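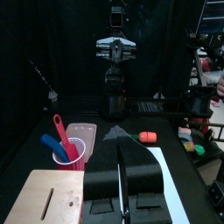 5.3 Failure case: fingers that report closed

Figure 4. Wrist camera view with the fingers together. A gray cloth-like object lies just beyond the tip, with a toy carrot near it.

Of the 1,431 grasp attempts logged on the Farnine cell, 39 ended in what we call a false hold: the controller recorded a successful grasp and started the lift with no object between the fingers. We had expected this with thin items and set the width threshold low for that purpose. The threshold turned out to be the problem. A single fold of cloth and an empty gripper gave finger widths that differed by less than the drift of the encoder over a morning, and the controller could not tell them apart.

The wrist camera did not help as much as we had hoped. When the fingers are closed, the tip hides part of whatever lies past it, as in Figure 4, and the Grigaitė detector often placed a partly hidden cloth inside the grasp region. Hard toys were affected far less.

In 7 of the false holds the arm went on to the placing motion and pressed the closed fingers into the tabletop. The force limit stopped the arm in all but 2 of these. In both exceptions the limit had been raised for an earlier cutting board task at Prirkbridge and never set back. An operator used the emergency stop each time — there was no injury, but one fingertip pad had to be replaced.

We made two changes. The force limit is now reset at the start of every task, and a lift is allowed only if the motor current agrees with the finger width. The Stornard cell still runs the old controller and is left out of the results in Section 6.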